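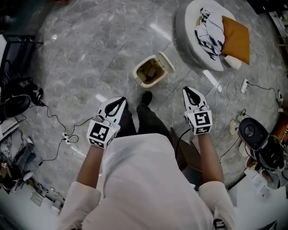
4.2 Does clutter keep to the edges?

The claim that loose things in a large shared room drift to the walls is repeated so often that it has come to be treated as a finding. We doubt it is one. The usual source is the Brudetti survey of 407 rooms, in which raters marked each floor plan as "edge-heavy" or "centre-heavy" after a single visit. There was no third mark. A room with a heap by the window and another in the middle had to be forced into one group, and the survey does not say how raters were told to choose. A later study with the Kang checklist kept the two marks and added a weight for size, so that one large cupboard against a wall could cancel any number of small things left in the open. It is hard to see how such a measure could fail to find what it was looking for.

Our own reading of the rooms is less tidy. Large pieces do stand near walls, as one would expect, given that people want to walk through the middle and that most cupboards look odd anywhere else. Small pieces follow no rule that we could defend. They seem to go with whatever soft or low furniture is in use. Where there is a seat low enough to reach from the floor, the floor beside it becomes a second table. Cables are the clearest case. In Figure 1 they lie in loops with a power adapter and a power strip, on the same side of the floor as a round white pouf with a blanket over it. Whether the cables came to the furniture or the furniture to the cables we cannot say, and neither can any survey based on one visit.

The checklist handles cables badly in any case. It has 101 entries, of which cables are one, scored once per room whatever their length. A lead tucked along a skirting board and a tangle across a walkway both score a single point. Lorcan Dolan, who scored our rooms a second time without sight of the first scores, left this entry blank for 11 of them and wrote "depends what you trip on" in the margin. We have kept his blanks as blanks. Filling them with the room average would have raised the agreement between raters and told us nothing.

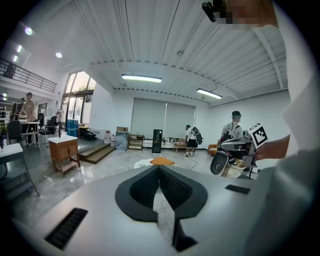 Height is a second weakness in the edge claim. Both surveys work from floor plans, and a floor plan has no way of showing a room with more than one level. The rooms we found hardest to score were those with a mezzanine, a platform or a few steps, where "against the wall" may mean three different things depending on how high one is standing. In Figure 2 the blue water barrels and a black bag are on a raised platform reached by wooden steps. On a plan they would be a short distance from the wooden cabinet in front of them. To anyone who has to carry a barrel down, they are in another part of the room. The back wall, with its cardboard box, white containers and clear plastic jug set beneath the blinds, is the sort of thing the edge claim describes well. Yet the same view has an orange flat object and a round white one out on the marbled floor, well away from that wall. We scored the room as mixed, a mark neither survey allows.

We should be careful about what follows from this. Some of the things we counted as clutter may have been put exactly where they were wanted. A cart of bottles near a desk may be clutter to a rater and storage to the person at the desk. Gunateck's guide to shared rooms gets round the problem by asking the users, but it asks them only whether the room is "well kept", and people tend to say yes about rooms they are partly to blame for. Citovon's storage manual goes the other way and treats anything without a lid or a door as clutter, on which basis a fruit bowl is a failure of management.

Six of our rooms were scored again in March, and in those the small pieces had changed places more often than the large ones. That is a modest result and we would not hang a theory on it. It does suggest that an edge score based on one visit is mostly a record of where the cupboards are — a thing that could be had more cheaply from the floor plan alone. Until someone follows the same small objects over several weeks, with height recorded and cables measured by length, we see no good reason to go on quoting the edge claim as settled.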